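Stoso hand gripper loses tracking partway through an episode

Posted by wurngate_kl in Prulia Help > Hardware > Handheld grippers

We have two Stoso handheld grippers recording tabletop pick and place. One of them drops its pose in the middle of a grasp. The log says "marker lost" and the jaw width freezes at the last good value, then jumps when tracking comes back. It happened in 17 of 474 episodes, nearly all of them with framed objects. Firmware is 747. Restarting did nothing. I have swapped the battery and cleaned the markers.

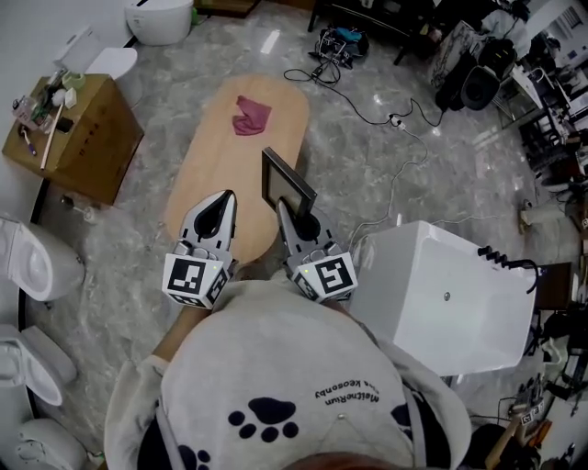 Gripper holding the small picture frame over the oval table.

Is this a bad unit, or something in our setup? I would like to know before I throw out the episodes.

sqalli_user
Check your exposure first. Glass in the fingers can throw light back at the camera and wash out a marker for a few frames. Lock the exposure, record the same grasp 3 times, then turn the object so the glass faces away and do it again. If the dropouts stop, the unit is fine. You can keep the old episodes if you cut the frozen part. Don't interpolate across the jump, the width will be wrong.

tmr_bench
had this, it was the usb cable

oldjaw
Swap the two grippers and keep everything else the same. If the fault follows the gripper, look for a block that has worked loose at the base of the finger. Ours had a loose screw, and the block tilted whenever the fingers closed on something stiff. Redo the calibration after you tighten it.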